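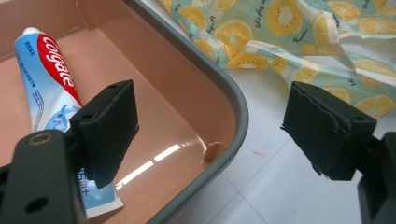
Questions I get about the Callthorpe supper swap

So what is it?
Once a month I cook one big pot of something, you cook one big pot of something, and we all go home with four different dinners. I started it in March because I was so tired of eating my own chili!

Do I have to live in Callthorpe?
Nope. We have folks driving in from Bolturham, and one family comes all the way from Didenko (they bring dumplings, so they can come forever as far as I'm concerned).

How much should I make?
Enough for 3 other households. I usually spend under $40, and that's with meat. Beans and rice are very welcome.

Can I bring something frozen?
Yes please -- just write the date on the lid. Masking tape works fine.

What about allergies?
List everything that went in, even the boring stuff like butter. I keep a page for each dish and you can look through it before you pick.

I'm not a great cook. Is that okay?
Totally. I once brought a lasagna with no salt in it and people still talk to me.

How do I sign up?
Leave a comment below with your town and what you like to make. There are 86 recipes on the list now and I'd love more soups.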